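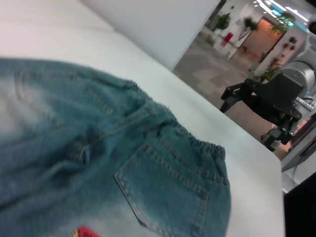
Mohcine Tahiri
The reported result is 75 successful folds out of 80 trials with wrist views only. I would ask the authors to state how a success was scored. Elastic waistbands pull a garment out of square, and a lenient scorer can hide a good deal.

pladum_lab
A trial was scored a success when both legs were stacked and the waistband lay within 10 mm of the target line. Scoring was done by a person who did not know which policy had been run. The Krawczyk baseline, which uses a fixed overhead view, was scored under the same rule.

zesby
The rule is acceptable. The comparison is less so – the baseline was trained on 28 garments, and the post does not say whether the new policy saw the same set.

pladum_lab
It saw the same 28. The table posted on 30/04/2025 omits this line and will be corrected.

Mohcine Tahiri
Thank you. I remain of the view that denim favors the wrist view, as pockets and contrast stitching give the policy clear features to follow. Plain knit fabric should be tested before any general claim is made.

zesby
I disagree in part. Stitching helps with locating an edge, but the failures listed in March were grasp failures – two layers picked up in place of one.

pladum_lab
Both points are noted. Knit trials are planned under the same scoring rule.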